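Kullstead Countertop Dishwasher, six months in

2022-05-22
Reviewed by Yannick Delorme

I didn't want a countertop dishwasher. My wife wanted one, my back voted with her, and in January we paid 265 dollars for the Kullstead. I have now run it nearly every evening through winter and spring, so this is written by a man who has read the manual, which is more than I can say for whoever wrote it. (The heading says six months because that's what the editor wants to call these. It's closer to five.)

The box promises "full size results." Full size results on what? Water glasses, fine. Cereal bowls, fine if they face the right way. The lower rack is built for plates with a flat rim, and anything with a deep curve leans on its neighbor and comes out with a crescent of whatever you had for dinner. I moved two of the tines with pliers, which probably ended the warranty.
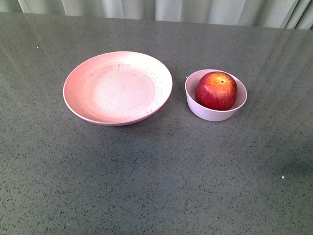 Noise is where I expected the worst and got something middling. The wash itself is a low slosh you can talk over. The drain pump is another matter. It comes on with a groan that sent the cat out of the room for the first week, and it still makes me stop talking. Kullstead calls the machine "whisper class." I looked for a definition of whisper class on their site and there isn't one.

The quick program takes 15 minutes according to the dial. Mine is never done in that. The clock seems to leave out the time it spends warming up the water, so if you start with a cold tap you'll be standing there a good while with a towel over your shoulder. Hot tap, it's better. The eco program I tried for one week and dropped. It may well save power - I have no way of checking - but the tea stains came through it untouched.

Drying is poor. Pop the door when it finishes and let the steam out, or you'll be wiping everything anyway. Plastic lids hold a puddle no matter what you do.

Before this we borrowed my brother-in-law's Wunidthorpe, an older machine that costs some 300 dollars if you can still find one new. It was uglier and the door stuck, but it dried better and had a proper basket for knives. The Štefanec sits at the cheap end and I only tried it at a friend's place, so take this lightly: thin door, loud fan, surprisingly clean forks. If you have a rented kitchen and plan to move within the year, I'd look at that one first. 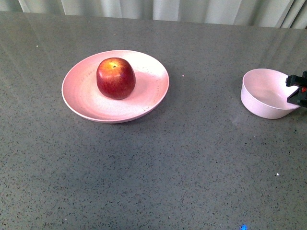 Does it need a plumber? Ours went on the kitchen faucet with the adapter in the box, though the first washer dripped and I had to buy a better one.

About detergent. Kullstead pushes its own tablets, 9 to a pack, at a price I won't repeat. I cut ordinary Isach tablets in half with a bread knife and see no difference, except that the filter clogs a little less. Rinse that filter every weekend. It twists out to the left, and the manual shows it going right.

Would I buy it again at full price? No. On sale, maybe, and I'd keep the pliers handy.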